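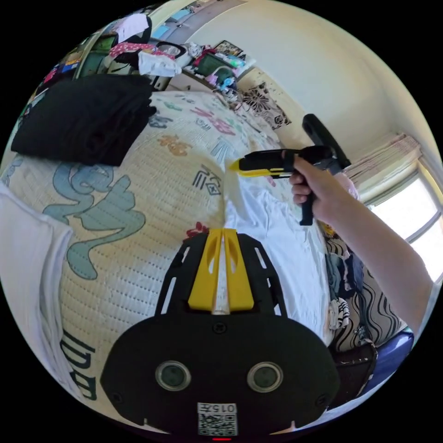

Frequently asked questions: reporting an earthquake you felt

Who runs this service?
The Nasomside felt-report network is kept up by a small group in Carbone. The report pages were set up by Raffaele Melis, who still reads the comments people send in.

I felt something. Where do I report it?
Use the Dristine form, linked from the front page. You need to give your town or street, the time, and what you noticed. An account is not required.

How soon should I report?
As soon as you are safe. Reports are accepted for 90 days after a quake, but the details people give on the first day are usually better.

I was in the area and felt nothing. Should I still report?
Yes. Choose "Not felt" on the first page. These reports show us where the shaking faded out.

Why is my quake not on the list yet?
Small quakes are checked by a person before they are posted. On weekends this can take until Monday. Blasting at the Futetti quarry is also felt in nearby streets and is left off the list.

Why did the magnitude change?
The first number is worked out by computer from the stations that report fastest. It is revised when the rest of the data comes in — sometimes up, sometimes down.

What is the difference between magnitude and intensity?
Magnitude describes the size of the quake itself and is one number. Intensity describes how strong the shaking was at a given place, so it changes from town to town.

Do you issue tsunami warnings?
No. Warnings come from the national authorities. If you are on the coast and feel strong or long shaking, move to high ground and do not wait for a message.

Can you tell me when the next one will be?
No. Aftershocks are likely after a larger quake, but we cannot give a day or an hour.

How many reports do you get?
It varies a lot. Last July we had 439 reports for one quake and 71 for the aftershock that followed.

Can I change a report I already sent?
Yes, with the code shown after you send it. If you lost the code, send a new report and write "replaces earlier" in the comment box.

Page last updated 9 June 2020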